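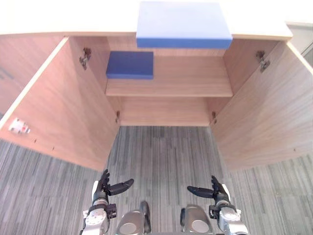 Sep 3, 2005
Por Rania Nasrallah
Tiempo de lectura: 3 min

Segunda tarde con el armario bajo. Queda como estaba previsto en cuanto a distribución: un solo estante horizontal, hueco superior y hueco inferior, dos puertas que abren hacia fuera. He puesto el bloque azul pequeño a la izquierda del estante, cerca del lateral y algo retirado del canto delantero. La caja azul grande y plana sigue sobre la tapa y sobresale por delante. Hay que decidir dónde va.

Opciones para la caja grande. En el estante, a la derecha, hay sitio libre, pero no he comprobado si entra con el bloque ya colocado. En el hueco inferior entraría tal vez de canto, y de canto no me gusta guardar nada que se abra por la cara ancha. Dejarla arriba tiene el inconveniente del vuelo: con las puertas abiertas estorba para mirar dentro y cualquiera que pase le da con la cadera. Si se empuja hacia el fondo el problema desaparece, siempre que detrás no se ponga la lámpara. Brynhildur quiere la lámpara detrás.

Ancho exterior del mueble, medido hoy con la cinta metálica: 870 mm. En la hoja de Torneck figuraba el mismo valor, así que la doy por buena. La profundidad útil del estante la anoté en mayo en un papel que no encuentro. Volver a medir.

Puertas. La izquierda cerraba con un roce leve en la esquina inferior. Aflojé la bisagra de abajo, corrí la hoja hacia fuera lo que da el ojal y apreté otra vez. El roce ha bajado de sitio pero no se ha ido. Mañana pruebo con la de arriba, que es la que debería haber tocado primero. La derecha va bien y no pienso acercarle el destornillador. Los agujeros pequeños de la cara interior los dejo sin tapar; Brynhildur propone cera, yo creo que con esta madera tan clara la cera se notaría más que el agujero.

Interior limpio con paño apenas húmedo y después paño seco, siempre a favor de la veta. El producto de Daltura lo probé en una zona escondida y deja un velo mate que no se va al frotar. Descartado para la tapa, que recibe toda la luz. Devolver el bote a Duman si todavía lo aceptan abierto —lo dudo— y preguntar de paso por los topes de fieltro de 16 mm. Los de 11 mm que compré se despegan con solo mirarlos.

Conversación a la hora de la cena sobre qué se guarda abajo. Brynhildur defiende los manteles. Yo prefiero dejarlo para cosas altas y pesadas, y los manteles al cajón del pasillo, donde ya están y no molestan. Acordamos no meter nada hasta que la puerta izquierda cierre limpia. Con carga dentro el ajuste puede variar y habría que repetirlo.

La segunda balda que ofrece Kitness cuesta 21 con el envío incluido. Partiría el hueco inferior en dos y admitiría los manteles, lo cual daría la razón a quien yo me sé. Además habría que taladrar los laterales y no tengo plantilla. Aplazado.

Pendiente:
— bisagra superior izquierda, un cuarto de vuelta cada vez
— profundidad del estante
— probar la caja grande a la derecha del bloque pequeño, tumbada
— fieltros

Me he acostado tarde por buscar el papel de mayo. Tampoco estaba en la carpeta de las facturas.

Última actualización: esa misma noche, corregido el precio de la balda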